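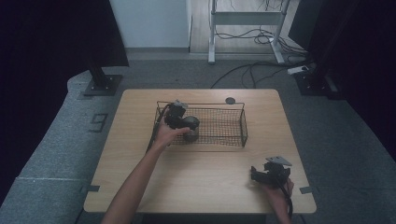

Small software companies and the money question

I've worked for three software companies in eleven years, and two of them raised outside money while I was there. The third never did. People ask me which was better to work for and I don't have a short answer, so I'm writing the long one.

The first was Storbridge. When I joined we sold booking software to small museums and a handful of theaters. The product did one job and the customers liked it. They'd call the office and whoever was nearest picked up. I was hired for support but ended up writing most of the help pages, because the old ones still had screenshots from two versions back.

Storbridge raised its first round in February of my second year. I heard about it at a meeting at 4 p.m. There was cake. The founders said nothing much would change for us, and for a few months that was true. We got better chairs and a second printer. Then the hiring started. We went from 11 people to more than 80 in a year and a half, and most of the new ones were in sales.

I don't say that to knock salespeople. The ones I sat near worked hard and were pleasant to deal with. But a sales team that size has to sell to somebody, and we'd already signed most of the small museums that wanted us. So they went after bigger places with bigger needs, and the product had to grow to match. We added membership, then a gift shop module, then a donor database that I never fully understood. Each one came with its own set of help pages.

The support queue is what I remember best. One morning after a spring release I opened it and there were 621 tickets waiting. Before the round, a bad morning was a couple dozen. Most of the 621 were the same problem, a change to how refunds were rounded, and it took us the rest of that week to answer everyone. A lot of those customers had been with us since the beginning. Some were polite about it.

Astbridge was the next place, and it had no investors at all. They made scheduling software for rehearsal rooms and community halls. Growth was slow. If we wanted a new hire we had to wait until there were enough subscriptions to pay for one, and twice that meant waiting through a whole winter. My pay was lower than at Storbridge, by enough that I noticed it when the car needed work.

What I liked was that I could tell where a decision came from. If we dropped a feature, it was because few people used it or it cost too much to keep up. At Storbridge the reason was often a number the board wanted to see by the end of the quarter, and we'd find that out later or not at all.

What I didn't like was how thin everything was. When the one person who understood our billing code took six weeks off, we left billing alone and hoped. A large customer moved to Movska that same year, and we talked about it at lunch for a month. At a company with money in the bank, losing one customer is a line in a report.

I left Astbridge for Hallgrímsson, where I still am, so I'll keep this part short. It raised money before I came and again last year. I asked more questions this time before signing. How many months of cash do you have? Who sits on the board? What did you promise them? I got clear answers to the first two and a vague one to the third. I took the job anyway. The pay is good and the work is close to what I was doing before.

If you're thinking of joining a company that has just announced a round, I'd ask what the money is for and then ask how many of the new jobs are in support. The press release will say something like "expansion" and won't say who answers the phone afterward. I'd also ask what happens to stock options if you leave. I let mine at Storbridge lapse after 90 days since I hadn't read the paperwork, and I couldn't tell you today what they'd be worth.

I still use the old Storbridge product now and then, as a customer. A museum near my house runs on it. The refund screen looks the same as it did when I left, and the help page for it still has a typo of mine in the second paragraph.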